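Category: Grants / Progress Updates

Gripper comparison, second report to the Plostent fund
5 Aug 2018

We're having a great summer with this one! Both grippers have now been through the full can-picking routine on the shelf setup, 452 tries with the two-finger model and 541 with the softer one from Cledport. Kaan Ağca rewrote the controller settings in between, and the arm moves far more smoothly for it.

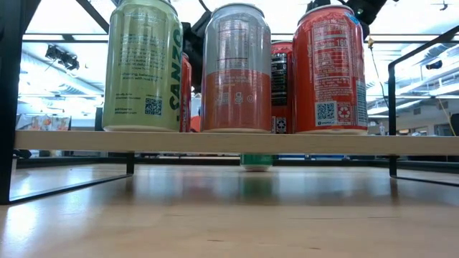 Progress Report No. 2, p. 3

Cans standing behind other cans are still the hard part - the fingers need room on both sides - and Solomiia Lytvynenko wants to try a slimmer fingertip next. We've spent over 900 dollars on spare pads, all within budget. Camera tests start in September.

Fatima Mabuza, project lead

Related reports
Report No. 1: Setting up the arm
Choosing a controller
Pruvska camera trial: the plan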